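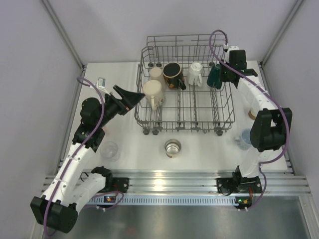 Mugs in the dish rack, Tallulach kitchen.

Shared kitchen check, Tallulach building, December
Checked by Woo-jin Won. Form 709, comments added by hand.

1. Extinguisher by the door
Tag present, pin in. The tag says it was looked at last month. I would like to know by whom, as the bracket screw I reported is still missing. FAIL.

2. Outlets near the sink
Test button on the left outlet trips. The right one does nothing. Frerichs signed both off in the same visit, job 1549, which makes me wonder how hard they pressed. FAIL.

3. Dish drying
Clean cups go in the rack, chipped ones in the trash. PASS, for now.
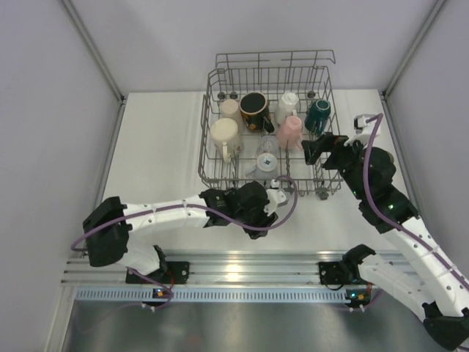

Aishwarya Rao wrote back that the right outlet has been dead since the Nelberg refit and that a new sticker won't fix it. Agreed. Tape it off until an electrician comes.

4. Hot water
Reads 31 degrees over target at the tap after 6 minutes. The log claims "normal" every time, in the same pen. Someone please take a real reading.
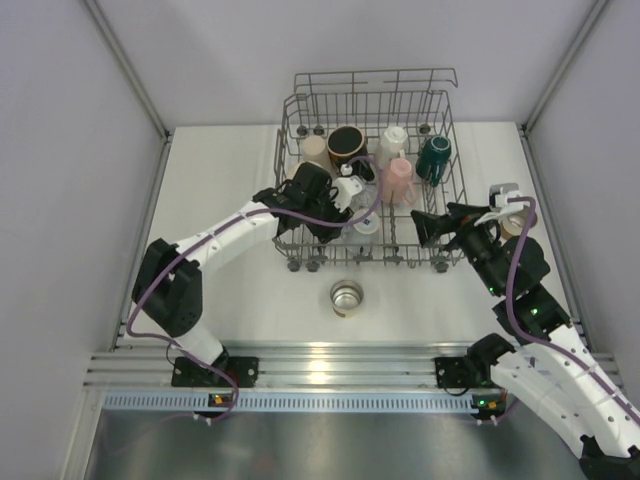

5. Exit route
Clear at 4 p.m. Man-sik Gil says it is always clear – I have tripped over the recycling there twice. PASS with doubts.

6. First aid box
Burn gel expired. Jakham restock promised again. FAIL. 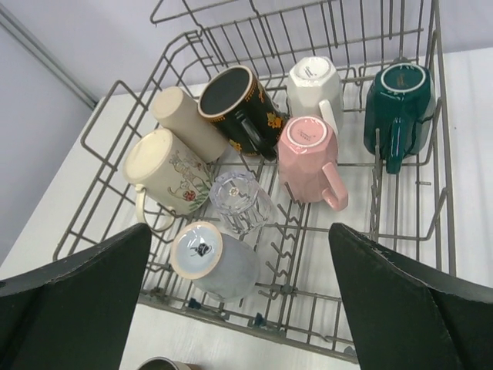 Cups and mugs in the rack, seen from above.

Recheck items 1, 2, 4 and 6 before anyone signs. Copy to Jong-dae Hwang.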